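Ticket: Evening reset keeps failing after the second night
Status: Open, then closed, then open again (sorry)
Filed under: Habits and routines / Pliltar planner app

Hi all, me again. I'm keeping this as one long ticket and adding to it as I go, the way the pinned post asks us to. 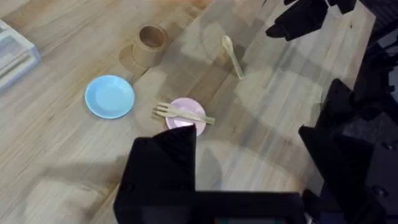
So my trouble is the evening reset. For anyone who hasn't done the Gevano course, the reset is the last bit of the day where you write down what's left over, pick three things for tomorrow, put your phone in another room and go to bed at a time a grown-up would go to bed. I've been doing the course since September and everything else has more or less stuck. I drink my water! I walk before work! I have not bought a single notebook! But the reset works for two nights and on the third it falls apart, every time, and I can't see why.

What I expected: reset at 9:30, bed by 10:30, list waiting for me in the morning.

What happens: night one, great. Night two, fine, a bit grumpy. Night three I look up and it's ten past midnight and I'm reading reviews of garden hoses. I don't have a garden.

My setup, since the form wants it: the Pliltar app on an old phone, the paper workbook, one kitchen table, one husband who goes to bed at nine without any course at all. I work from home four days and drive to the Fullurwood office on the fifth.

Already tried before filing:

Setting the reminder louder. It made me jump and then I swiped it away.

Setting two reminders. I swiped both.

The sticky note on the TV. After a few days I stopped seeing it. I dusted around it.

Telling myself off. I have years of practice at this and can report no change.

Update 1

Golnar Arabzadeh from the help desk wrote back (thank you, that was fast) and asked for a log. What time the reminder goes off, what I'm doing when it goes off, what I do next. No fixing anything yet, only writing it down. I'll be truthful, I was a bit put out, because I wanted a trick and she gave me homework. But okay.

Night one: reminder 9:30, folding towels. Finished towels, did reset. In bed 10:20.

Night two: reminder 9:30, on the phone with my sister. Hung up at 9:50, did reset, skipped the three things for tomorrow. In bed 10:45.

Night three: reminder 9:30, watching a show, middle of an episode. Swiped. Next episode started by itself. Bed 12:25, no reset.

Night four: reminder 9:30, show again. Swiped. Bed 11:50.

Night five: didn't even notice the reminder. Checked afterward and it did go off.

Golnar's question was what was on the list on the morning of night three. I went and looked, and it was carrying 66 items. Sixty-six! I had been rolling everything over. Every "call dentist" and "find the good scissors" since I started the course was in there, and Pliltar had been quietly stacking it all up under Leftovers like a very polite bailiff.

So by the third night, doing the reset meant opening that. I think I'd have watched anything.

Update 2

First fix attempt: clear out the Leftovers. Golnar said delete whatever I hadn't touched in two weeks, without reading each one through. I read each one through. It took a whole evening and I got into a mood about the scissors. I got it down to a screen and a half.

I also ran into what I'm fairly sure is a real bug, so please pass it on. When you delete a leftover that was rolled over from another week, it vanishes, and then when you close the app and open it again it's back. Not all of them. The ones with a repeat on them come back. I deleted "water the fern" four times. The fern has been gone a long while.

Steps to make it happen:

Make a task with a weekly repeat.

Ignore it for two weeks (I'm very good at this step).

Delete it from Leftovers.

Close the app all the way and open it again.

It's sitting there at the top.

Golnar says they can make it happen on their end too, and that for now you have to open the task, switch the repeat off, save, and delete it after that. I tried it that way and the fern stayed dead. Works for me, though it's fiddly with my thumbs.

Update 3

Three good nights in a row! I closed the ticket. I told my husband I'd closed the ticket and he said "what ticket."

Update 4

Reopening. Night four I was at the Fullurwood office until late and got home at 8:40, ate cereal standing up, and when the reminder went off I thought, well, I've earned a night off. And the night after, I thought the same thing, and I hadn't earned anything, I'd been home all day.

I wrote a long, gloomy message to the help desk about how I'm a person who can't finish things. I'd like that message struck from the record if possible. Golnar's reply was short and I'm pasting the part that helped: "You missed two nights. Please don't restart the course from page one. Just do tonight's."

Reader, I had already restarted the course from page one. I had my pen out. I do this every time. I miss a day and I decide the whole run is spoiled and I have to start again clean, with fresh pages, probably in nicer handwriting. It feels like being serious about it. Mostly it means I've read chapter one of a lot of books.

I put the pen down and did that night's reset. It was a bad one. My three things were "email," "email" and "lunch." It still counted, the app gave me the little tick.

Update 5

Somebody in the comments (Mwakyusa group, I think, the people who do the morning call) asked if 9:30 was even a sensible time for me. I was defensive for a day and then I looked at my log again. The nights that worked, I was still on my feet when the reminder came. The nights that didn't, I was on the couch. Once I'm on the couch with the blanket I'm not getting up for a workbook, I'm sorry, I know myself that well by now.

So I moved the reset to 7:45, right after the dishes, before I sit down at all. I leave the workbook on the kitchen table with the pen in it. Dishes, reset, couch, in that order. Phone goes in the bedroom drawer when I sit down, and I'm allowed to go and get it if I really want it, but I have to walk there.

I did have a wobble about doing it so early. What if something comes up after 7:45? I asked Golnar this quite seriously. She asked me how many times something had come up after 7:45. I went back through the log and there was one, and it was my sister, and she wanted a soup recipe.

Update 6

Two weeks on the new time. Misses: two. One was a headache and one I just didn't want to. Both times I did the next night's and left page one alone — I want credit for that, it was harder than the reset.

Bedtime is a mixed bag. It's mostly before eleven, which for me is a miracle, but it isn't 10:30 and I've stopped writing 10:30 at the top of the page. I changed the goal in the app to "before eleven" and felt like a cheat for one evening and have been perfectly happy since.

The show is still a problem. I turned off the thing where the next episode starts by itself. If anyone else is looking for it, it's under playback, and it took me longer to find than it should have. Now the episode ends and there's a quiet screen and I have to decide. Half the time I decide badly, but at least I was asked.

Two small requests while I've got you:

Could Leftovers have a limit? I saw a woman on the boards whose list had reached 349, and she was asking how to sort it by color. I wanted to reach through the screen and hold her hand. Even a gentle nudge at twenty would do.

And could the streak counter be switched off? Mine shows a big zero the morning after a miss and I don't find it motivating, I find it rude. I know some people love it. There's a man on there who posts every time he gets another 100 days, and he's aiming for 1000, and good for him. I'd like mine hidden.

Update 7

Reply from Golnar: the limit has gone on the wish list with no promises, and the streak counter can be hidden already. Settings, Today page, scroll right to the bottom, Show streak. I had been in that menu several times and never scrolled. Off it goes.

The fern bug is still open under its own ticket, so if yours keep coming back, add your phone model over there and not here. Mine's listed already.

I'm marking this one as closed, with the workaround being: clear the Leftovers first, switch off repeats before deleting, move the reset to before the couch, and after a miss do that night's page and leave the rest of the book alone. If it goes wrong again I'll open a new ticket and link it here. I've got the dentist to call, it's still on the list.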